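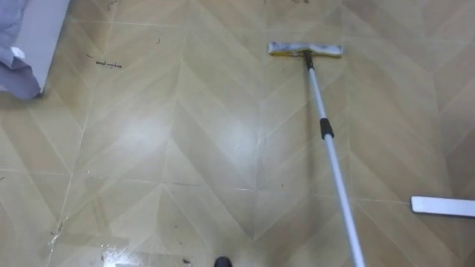
The Clamus floor program is the part of our catalog people ask about most, and I'm always happy to talk about it, because floors are where everybody wants help first. You come home, you see the crumbs, and you think - surely a machine could do this by now. Well, it partly can! A disc-shaped vacuum has been able to wander around a living room for years. A flat mop on a telescopic pole is a very different customer, though. It has a swivel joint that lets the head flop whichever way it likes, and when it's lying flat on glossy tile, somebody has to get hold of that thin pole before any mopping can begin. People do this without a thought. A machine has to plan it from the fingertips up.

Clamus is a software and training package for two-legged robots with multi-fingered hands. It covers household chores and light shop-floor cleanup. We sell it by the chore, so you can start small and add on as you go (most of our customers do).

What it does well today
Picking up a long-handled tool from an open floor
Pushing dry crumbs toward a spot you choose
Walking slowly on level tile or parquet

What still needs a person nearby
Hair and fine fibers, which love to cling to a mop cloth
Corners where fabric hangs down to the floor
Cables underfoot
Anything wet enough to shine

I'd rather you read that second list before you read the price. Rocío Camacho, who looks after our trials, logged 1373 attempts at the floor chores in January, and 639 of them were finished without a human hand stepping in. I think that's wonderful progress, and I also think you should keep your own mop for the time being.
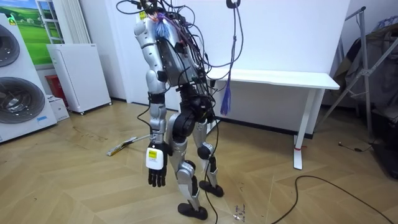

Humanoid robot on parquet, tool on the floor beside it.

Shop floors are a little kinder than homes, by the way. The aisles are wider, and people are used to putting things back in the same place every evening. If you run a small workshop and want to try the sweeping chore on its own, ask for the Pisivero starter bundle.

Ordering details
Item number: 557
Chores included: 2 (tool pickup, dry push)
Floor types: level tile, level parquet
Robot: not included
Setup: one visit, about half a day

Questions before you order? Write to Ezequiel Quezada on the sales desk and tell him a bit about your rooms - what's on the floor, what hangs near it, how shiny it gets. He reads every message himself and will let you know if your place isn't a good match yet.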